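Blinds, glare and the round table

Fri 5 October

The room on the window side has been in use since September and the lighting still bothers me. The windows are tall and sit under an angled ceiling, so the usual advice (measure the drop, order one blind per opening, done) only gets you so far. I went with horizontal slats. Vertical ones from Flasora were cheaper by 30, but they swing whenever a door opens.

Slat angle matters more than I expected. Fully closed, the room goes flat and gray. Tilted up, the light goes to the ceiling first and comes back down soft, and the floor, being dark gray, returns very little of it.

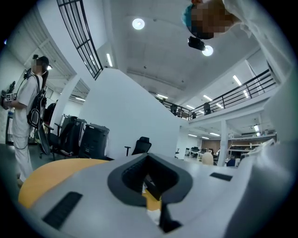
Window wall with the blinds, orange-yellow table at the near end.

The table is the bright item in an otherwise black, white and gray room. A rounded edge costs some usable surface compared with a square top, but it is easier to walk past, and people do walk past it all day. The finish shows fingerprints under low sun – a damp cloth fixes that.

The black office chair stays by the partition side for now. It has armrests, which I wanted, and they will not go under the Zikcombe desk, which I failed to measure. The desk clearance is short by 11 mm. Proneck sells a lower armrest kit, part 992, and I have one on order.

Next job is the cord lengths on the blinds.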